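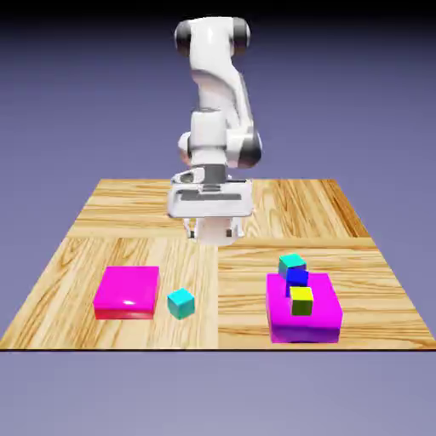
2nd March

Rain until lunch, then gray. I finally sat down with the water bill from Tatton and it is wrong again. They have me down for 2,448 gallons in January, and I was away at Ullanel for a good part of that month with the main shut off. I read the meter myself and wrote the number on the back of the envelope. Called and was on hold for most of an hour. The woman said someone will come and check. We'll see.

Walked to Mosell after that for bread and stamps. The path by the creek is still soft and I went in over one boot. Stamps have gone up. The bakery had only rye left, so rye it is.

Weight this morning 185, down from wherever it was at Christmas but not the 181 I was hoping for. I blame the potatoes — I'm not giving them up.

Started the tomato seeds on the kitchen sill, four pots, same kind as last year. The old soil had gone hard in the bag and I had to break it up with a fork. Peppers can wait.

Read a chapter and fell asleep in the chair. Must remember to call the Kaushik garage about the brakes before they close tomorrow.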